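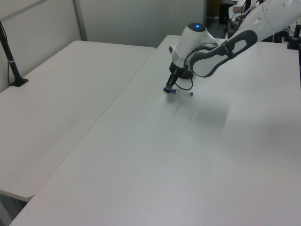 Gundbridge Opens Robot Handling Lab to Visitors, Shows Small-Object Picking

FLORKPORT, December 1, 2025 - Gundbridge, a developer of control software for robot arms, opened its Florkport handling lab to customers and suppliers for a one-day demonstration of small-object picking. The program covered table-top grasping, operator teaching and fault recovery.

The main demonstration used Narska, the company's motion control package, on a single arm with a slim gripper. Visitors followed the arm as it picked up office items, including marker pens, from a white table and placed them at a taught position. Items were set down by hand at a new angle before each attempt. The sequence was repeated for every visitor group, for a total of 101 attempts over the day.

Thin, round objects are a common source of failed picks. A pen can roll when one fingertip touches it before the other, and its low height leaves little clearance between the gripper and the table. Narska lowers the gripper in two stages. The first stage is fast and stops above the object. The second stage is slow, with a force limit that halts the arm if a fingertip meets the table.

"Most of the questions were about the last part of the descent," said Witold Olszewski, head of applications at Gundbridge. "We ran it at production speed and again at teaching speed so people could compare the two. Where a pick failed, we left the log on the monitor and went through it with the group."

Attendance was limited to 23 visitors, divided into small groups. Each group also had 17 minutes at a teaching station, where visitors guided an arm by hand to set a pick point and a release point. No programming experience was required.

Van Dijk, a packaging equipment distributor, attended as a partner company and presented its plans for a kitting cell that will run on Narska. The cell is intended for short production runs of up to 200 kits, where the mix of items changes often. Van Dijk expects to begin site trials in April.

Gundbridge will hold a second open day after the trials start. Attendance is free, but places must be reserved through the Florkport office. Companies may bring their own sample parts for testing - parts should be unpackaged and light enough to lift with one hand.

About Gundbridge
Gundbridge develops motion control and teaching software for robot arms used in assembly, kitting and laboratory work. The company is based in Florkport.

Media contact
Gundbridge Press Office, Florkport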